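Ten Bottles a Month: A Talk About Office Water
Brindari Workplace Notes
February 17, 2020

The office manager of Pilach meets me at the stairs and apologises for the colour of the carpet there. She has looked after the rooms of this small translation company since it moved in, and among her duties is one which she did not expect to take so much thought: the drinking water.

"Before I had this job, I believed water comes by itself," she says. "Then in my first April we had none left, and everybody came to my desk with an empty cup."

The company rents its floor from Jin, and the only tap is in the washroom at the end of the corridor. The water from it is safe, she tells me, but people did not like to fill a kettle beside the hand dryer. For one year they bought small bottles at the supermarket. She kept the receipts, and when she added them up, the total for the last month was $114. After this she asked for a dispenser with the large bottles.

Choosing the place for it was harder than choosing the machine. The first idea was the meeting room, but then nobody could get a drink during a meeting with a client. The second idea was next to the printer, and there the cable did not reach.
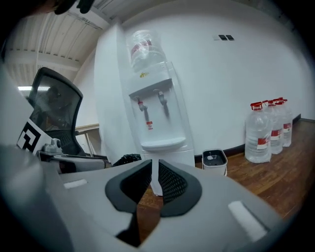
"It should be against a wall, where people can go to it without passing behind somebody's chair," she explains. "When you sit and work, you don't want a queue at your back. I asked the ones who sit nearest if the sound disturbs them. One said yes, so we moved his desk and not the water."

The bottles are delivered by Skiranico, 10 of them each month, and the driver leaves them at the bottom of the stairs. Carrying them up is the part which she would gladly give to another person. For a long time it was always the same two colleagues who changed the bottle, and they began to complain, with good reason.

"I made a rule that whoever takes the last cup must change it. It was a bad rule. Everybody left a little bit at the bottom, so that they were not the last." She laughs about it now. The present arrangement is a list with names, and a person with a sore back may trade the turn for washing the mugs.

I ask what the whole thing has cost. The dispenser was $300, and she shows me in her notebook the sum of $965 for the first year of deliveries. She thinks it is a fair price, although the director asked her twice to explain it.

Cleaning is done by herself, in the morning before the others arrive. She wipes the taps and empties the drip tray, and she writes the date on a paper in her drawer. Her next wish is a proper shelf for the spare bottles, which at the moment stand on the floor along the wall beside the dispenser.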